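Search notebook entries
Search

December, pushing bench, planner rewrite

Good day on the bench! Writing this up while it's fresh, partly for Naledi, who takes over the controller branch when I go back to the calibration code, and partly so I remember why the config file looks the way it does.

Where we were: the old Storton planner took an instruction like "move the green star next to the red star", picked a straight line from the block's center to the goal, and shoved. Fine with two blocks on the board. With more of them out it kept plowing through a neighbor, then replanning, then plowing through the same neighbor from the other side. Xolani calls this snowplow mode and he has a folder of logs to prove it.

The rewrite splits the job in two. The top layer (Avitz) only cares about waypoints: where should the block go next so that its swept footprint stays clear of everything else? The bottom layer takes one waypoint at a time and does short pushes with the rod, re-reading the block pose after each one. The contact point is now picked from the estimated outline, where the old code used the nearest point on a circle. The circle was a terrible idea for the stars. Push a star on the side of a point and it spins, and the spin eats most of the motion you wanted.

Morning went to the approach moves. Getting the rod behind a block without clipping the one beside it is a harder problem than the push, and I'd been treating it as an afterthought. I inflated every footprint by 12 mm for free-space travel and dropped the inflation to zero for the target block only, during the last part of the approach. I'd had that margin as a global before, so the planner would refuse to touch the very thing it was supposed to push. Three lines of code and it was suddenly a different program.

Then on to tight starts, meaning layouts where the tip begins right beside a block and has to get out before it can do anything useful. 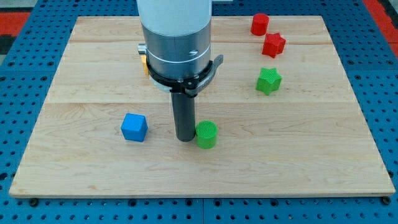 Tight start: rod tip down by the green cylinder, blue cube on the other side, both stars and the red cylinder farther back on the right.

From a start like that the old code would try to leave sideways at working height and take the cylinder with it. Avitz now checks clearance in the plane first, and if the tip is already inside somebody's inflated footprint it inserts a vertical lift before any lateral motion. Sounds obvious written down. The lift is a separate primitive with its own velocity limit, so please don't fold it back into the approach spline (I tried, it rounds the corner and you're back to clipping).

Perception notes. Segmentation by color alone merges the two red pieces whenever they're close, and the same goes for the greens. I added the shape head from the Adora branch as a second vote and the merges dropped off right away. Leftover problem: when the arm covers part of a block from the camera, the pose estimate jumps toward the visible sliver. The yellow one suffers most in these layouts. For now the tracker holds the last confident pose if the visible area falls under a threshold, and it lets go after 300 ms. Xolani thinks that timeout should depend on whether the rod is moving. I think he's right, and it's a nice small job for somebody.

Control loop. The pose filter publishes at 10 Hz and I was feeding that straight into the push controller, so it was chasing steps. Interpolating between updates smoothed the commanded velocity a lot. The plot from run 1915 is the one to look at: lateral error on one axis, tip speed on the other, and you can see the old sawtooth is gone. I was so pleased with it that I made Naledi come over and look at it twice.

Still open:

- Cylinders roll off the contact point if the push line is even slightly off center. Needs a correction term on tangential slip. Marchand has a version of this from the tray project, worth reading before writing our own.
- The waypoint search sometimes returns two routes of equal cost and flips between them on every replan. Add a small penalty for changing your mind.
- Instruction parser still treats "next to" and "touching" as the same goal. They need different tolerances.
- Log the inflation value with every run. I couldn't tell which setting a couple of this morning's runs used and had to throw them out.

Branch is pushed, config is checked in, and the replay tool opens the new log format if you pull first. Tomorrow I start with the route flipping.

Last updated: December, 6:40 pm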